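Folding knits before the August box

Dear readers of the Murmont house letter, many of you asked how to store sweaters in the warm months. A hanger is not good for them, because the shoulders become long and pointed. I fold mine on the bed, where there is enough space for the sleeves. A short-sleeved one with stripes is the easiest to learn on – the lines show you quickly if a fold is crooked.

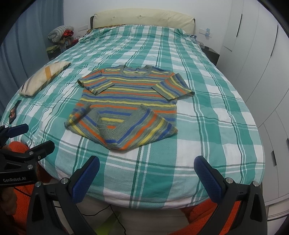

Bring the sleeves in over the chest first, and press the knit with your open hand. Please do not pull at the hem, it will become wavy. If the bottom corners make a thick lump, open them again and begin from a flat sweater. I often do this two times, and it is no shame.
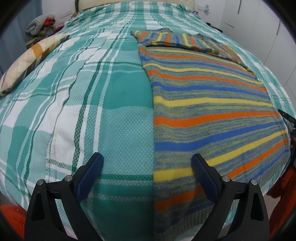 Thick knits I keep at the bottom of the box, and no more than 6 in one pile. Between them I put a sheet of thin paper from the Farkas shop. Cotton ones can stay on the shelf.

The collection box for winter clothes will stand in the Cerneno hall during August. Knits should be washed and folded, please – last year we received 54 pieces, and 4 of them had moths.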